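4.2 Reuse of shipping boxes in the home

Claims that households reuse most of the boxes they receive rest almost entirely on what people say in surveys. The Zemeo survey, for one, asked its 1515 respondents whether they had "reused a cardboard box recently" and counted every yes as a box kept out of the waste stream. We doubt this reading. A box that holds odds and ends in a bedroom for a week and then goes to the curb has been delayed, and little more can be said for it. Sýkora makes a similar point about glass jars.
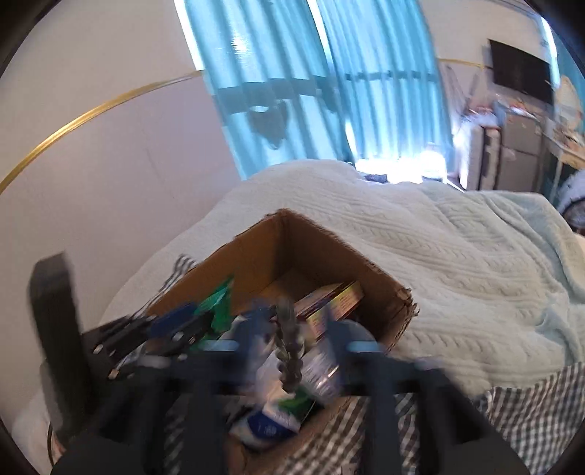 Our own diaries from Trirberg and Trirthorpe cover 1380 boxes, logged from June onward. Households were asked to record each new use and the date on which the box left the home. The two towns differ less than we had been led to expect. In both, small items such as jewelry and craft supplies were often listed as contents, but diary keepers were vague about how long they stayed there, and four households stopped writing entries before the end. We have left their boxes in the count, which probably flatters the reuse figures.

Wear is a further problem. Earlier work treats a torn edge as the end of a box's useful life (Figure 8). We see no good evidence for such a rule. Several diaries describe badly frayed boxes still in use, and others report sound ones thrown out the day they arrived.

Figure 8. Corrugated box with tape and a torn lower edge, on a checked bedsheet.

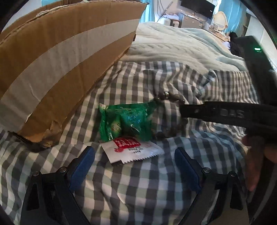

Does a second use mean that one less new box is made?

Only if the household would otherwise have bought or requested a new one, and very few diary entries suggest that. Most second uses filled a need that a drawer or a shelf could have met. We therefore report reuse and avoided production separately in the next section.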